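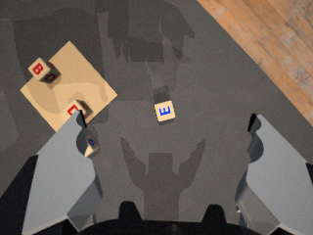
*Simulated wrist view, lettered cubes and the tan board. The E cube is between the open fingers.*

**Does the kitting cell change what the second-shift kitters are paid to do?**

Posted by tasbridge_lead2

We are a parts kitting department, 8 people on second shift. Management has bought a Fostodetti cell to pick small items onto flat boards. The vendor is still working in simulation and sends us renders like the one at the top, with letter cubes standing in for our parts. The cell goes live in September.

My people currently pick, check and sign for each kit. Under the new plan the cell picks and they "supervise." The job description has not been touched. Who signs for the kit? And does anyone have real numbers on how often a person has to step in?

---

**Sohail Kakakhel**

We went through this at the Lau plant. Settle the signature before go-live. In our case the operator signs for the check and the cell log stands as the record of the pick. Before that was written down, operators were signing for picks they had not seen.

Interventions: in the first month we logged 772 on one cell. By the third month it was 259 and it has stayed near that. Most were parts resting against each other or over the edge of the board. Look at the cubes on your board and ask the vendor how the cell handles a part with one beside it, or one hidden by a finger. The E cube, out on its own, is the easy case. Shadows are worth a question too. Your render has heavy ones across the board and the gray surface, and your real lighting will be different again.

On the job itself:

- Walking and reaching went down. Standing and watching went up, and we had complaints about it. We now rotate every 3 hours.
- Clearing a fault needs lockout training. Get it into the job description and have the grade reviewed.
- Keep one manual bench. People lose their pick speed, and you will want it when the cell is down.

---

**gonum_user**

Ours runs fine. Just let the vendor train everyone.

---

**pkelm**

Agree with the manual bench. I would add that the intervention log should record the fault and leave out the operator's name. Ours had names for a while and people stopped logging the short stops, so the counts for that period are useless.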